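Home | Cells | Fault notes | Downloads | FAQ | Contact

Questions about the cable rack fault in the Pultus simulation

We collected these questions after the stop in March. The answers were written by Sekar Lumenta, with corrections from Syahrul Nasution.

What was the fault?

The arm was moving a cable end along the rack in the simulated cell. At one point the gripper closed and the controller reported a good grasp, but the force on the fingers was zero. The program then continued to the next slot with nothing held. We call this the false grasp fault.

Did it happen on a real robot?

No. It was only in simulation. But the same task program was prepared for the real cell at Hasura, and it would have been loaded there the next morning. For this reason we treat it as a safety matter.

How often did it appear?

We ran the task 185 times with the same start position and found the false grasp in 20 of these runs. Before this check we believed that it was a single bad run, and I must admit that we had ignored it two times.

What is the cause?

The grasp check looked at only one value, the opening of the fingers. If the fingers stopped before they were fully closed, the program understood that something was between them. In the failed runs the fingers came too low and touched the beam of the rack. They stopped there, and the check was passed.

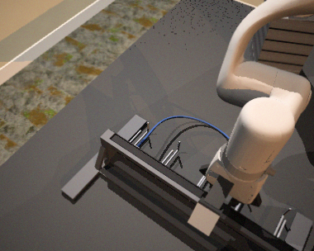
The height error came from a tool offset. Rizal Setiawan changed the gripper model in the Clastell library and the new one is longer by a few millimeters. The offset in the task file was still the old one. In most runs the cable was stiff enough and the fingers took it anyway, so the error stayed hidden.

Why did the collision monitor not stop the arm?

The contact between fingers and rack was on the list of permitted contacts. It was put there during early tests, when the monitor stopped the arm too often, and it was not removed after.

What was changed?

- The grasp check now needs finger opening and finger force together.
- The permitted contact between fingers and rack is deleted.
- The tool offset is read from the gripper model. It can not be typed by hand in the task file.
- After a failed grasp the arm goes up and waits for the operator. It does not try again alone.

I still use the old task file. Is it dangerous?

Please do not run it on a real arm. In simulation you can open it, but the results for the grasp are not reliable. Files older than version 70 have the old check.

Does the fault affect the Aigner cell?

We think not, as that cell has a different gripper with its own sensor. Sutrisno Liem is testing this and we will add his result to this page.

Whom do I inform if I see a similar stop?

Write to Kartini Sitompul and attach the run log. Please keep the log complete, also the part before the grasp.

Related items
Reading the run log
Tool offsets after a gripper change
Permitted contacts: how to review the list

Contact | © Pultus simulation group | Back to top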